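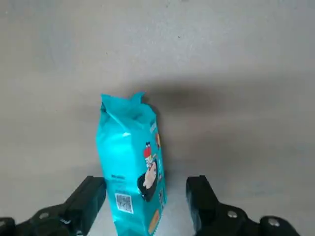
Snack picking at Zekthorpe. The open grip is wider than the bag.

Marlies Pfister has packed orders at Burnwood for 12 years. Snacks, drinks, the small stuff that goes in office pantry boxes. Ask her what changed since January and she holds up her right hand.

"Thumb," she says. "It used to click. All day, click, from pinching bags. Now it clicks less."

We talk in the break room, 6:40 in the morning, vending machine humming over half of what she says. Her shift starts at seven. She's not against the arms, she wants that written down. She's not for them either.

"They came and said, you will still be needed. Fine. Needed for what? That took a month to get an answer."

The answer, so far: she sets up the trials, loads the stands, writes down what went wrong. Burnwood is teaching its arms a small range of products before anything moves near the real packing line. Bags, bottles, packaged things. Five people from packing were asked to help, two said yes. Pfister was one. Perihan Dağdelen was the other.

Dağdelen is faster to talk and doesn't sit down. "I said yes because the other choice was watching it through a door," she says. "If somebody is going to teach it my job, I want it to be taught right. You know how they wanted to grab a bag first? From the top, by the seal. You pull on the seal, you open the bag! Any packer knows this. You go for the body, low, and you don't squeeze."

Did they listen?

"Second time I said it, yes."

Bottles were another argument. The engineers wanted them in a straight row with equal gaps. Dağdelen says no shelf she ever picked from looked like that, somebody always shoves one in behind. So now there's a stepped stand, front row and back row, and things get put where they'd really end up. 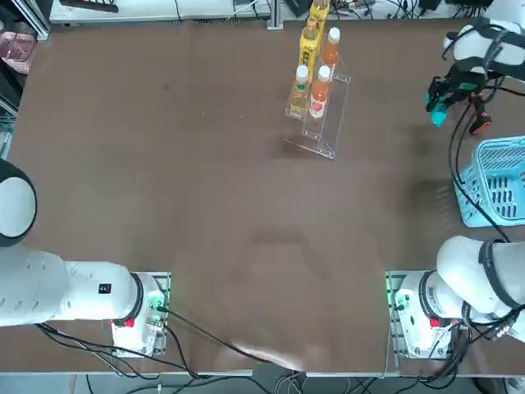 Drinks set out on the stepped stand, with the two arms mounted at the near edge of the table.

The one running the project is Loredana Cattaneo. She came over from Fuchs, the company's old warehouse, which closed. So she knows how the word automation sounds in a building like this. She says it anyway.

"I don't like when managers call it a helper," she says. "It's a machine, it does picks. What people want to know is hours. How many hours do I have in the spring. I tell them what I know."

What she knows: nobody in packing loses hours while the trial runs, that's in writing. After the trial, not in writing. She doesn't dodge it. "I asked for it. I don't have it yet."

The product list stands at 242 items. Cattaneo has it printed out and taped together, long as a scarf, with pencil marks down the side. Pencil means a packer has gone through the item and noted how a hand takes it. Soft bags get the most pencil. Boxes hardly any.

"Before this there was no piece of paper in the company that said how you pick up a bag of crackers," she says. "Marlies had it in her head. I find that a bit scary, to be honest with you."

Pfister, told about this later, shrugs. "Nobody asked for the paper before. And is there money for the paper? That's my question. I teach now. Teaching is a differnt pay grade." She has put this to the shop steward, Valentin Lehner. He has put it upstairs. Still waiting.

Lehner and his daughter Aurelia both work the late shift, he's in receiving, she's in packing, and they don't agree on any of it. We caught them at the change, coats half on.

"Every machine we got, they said the same," he says. "Less lifting. Then it's less lifting and less people."

Aurelia was one of the three who turned the trial down. She's thinking again. "I'd want the course first. The Vudareo thing, the software. Marlies got one afternoon of it. One afternoon! I want the certificate, so if they do cut, I have something to take with me."

"She's right about that," her father says. First thing they've agreed on, she says, and he laughs, and they go in.

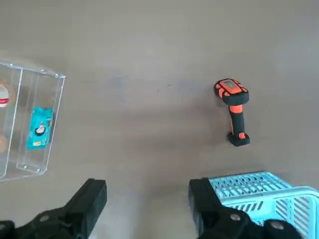

Reporting and interviews: Zekthorpe desk

Back on the trial side Dağdelen is talking about scanners. Handheld ones. Packers live with them, you scan, you put it down, you pick it up again without looking. She says that's the part visitors forget. They all look at the picking.

"I put mine down standing up. Always. Marlies lays hers flat. So which one do you teach?" Both, was the decision. She thinks that was the correct decision and also that hers is better.

She has got stricter at home, she says. Puts the groceries away and catches herself explaining it out loud, bottle at the back, bag on the side, gently. Her kids find it hilarious.

And the work itself, is it better? She takes a while with that one. Less walking, yes. Her feet are good. But packing had company in it, you had a person across from you and you talked the whole shift, and on the trial side it's quiet and you're waiting and watching and writing it down.

"I miss the talking," she says. "Put that I asked for a radio. We asked weeks ago."

Cattaneo says the radio is orderd.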